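How a school club teaches a robot to tidy up

22/04/2022

14 comments 205 shares

Picking up a sock is easy for you. You see it, you reach down and you close your fingers. You have been doing it since before you could talk, so you don't have to think about it.

For a robot it is a hard job. A robot has to be told where the sock is, how far to reach, how wide to open its gripper and when to stop squeezing. If any of those is wrong, it comes up with nothing.

The Junine Robot Club has been working on this problem since January. The club meets after school on Fridays and has members aged nine to 13. It is run by Elmarie Joubert, who teaches design and technology, and Roy Dawber, an engineer who used to mend packing machines.

What is the project?

The project is called Tuhiwai. The club wants a robot arm to take things out of a bin, one at a time, when the things are all mixed up. Engineers call this bin picking. Factories and warehouses need it, and it would be useful at home too.

The club goes to a workshop at Trundateck to use a full-sized arm. An adult runs the arm and the children plan what it should try.

What are the parts of a robot arm?

A robot arm has links and joints. The links are the stiff parts, like the bones in your arm. The joints are where it bends, like your elbow and your wrist. There is a motor at each joint.

At the end of the arm is the tool. For picking things up, the tool is usually a gripper. Some grippers have metal fingers. Others use suction, like a vacuum cleaner hose pressed against your hand.

People can move the arm with a teach pendant. It is a controller with a screen and buttons, joined to the robot system by a cable. It also has a big red stop control. Everyone in the club has to know where that is before the arm is switched on.

Why use odd things?

If every object in the bin were the same, the robot could make the same move every time. Real bins are messier than that, so the club collects objects that cause different kinds of trouble.

A bowl is wide and curved. The fingers may not open far enough to go round it, so the robot has to pinch the rim.

A tumbler can roll. If one finger touches it first, it moves away.

A torch is a good shape for gripping, but one end is fatter than the other. The robot has to choose where to hold it.

Cloth is the worst. It has no fixed shape. Every time it is dropped it lands in a new heap, and it can cover up whatever is underneath.

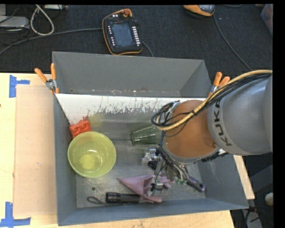 See-through things are difficult in a different way. Many robots use a camera that measures how far away everything is. Light goes through clear plastic or bounces off it at odd angles, so the camera gets a wrong answer or no answer.

How does the robot learn?

It practises. Each try is saved in a list, with the object, the place where the fingers closed and whether it was lifted. The club's list has 2,522 tries in it. The first 800 were mostly misses.

Nusrat Kakakhel, who is 12, looks after the list. "You have to write down the misses as well," she says. "The computer needs both kinds."

A computer program looks for patterns in the list. It might find that cloth is easier to lift by a fold than by a flat part. Next time, it tries a fold first.

Try it yourself

Put a bowl, a plastic cup, a tea towel and a torch in a box. Use a pair of kitchen tongs and keep your other hand behind your back. Take out one thing at a time. Then try it again with one eye shut, and write down how many goes you needed.

300 likes Share this page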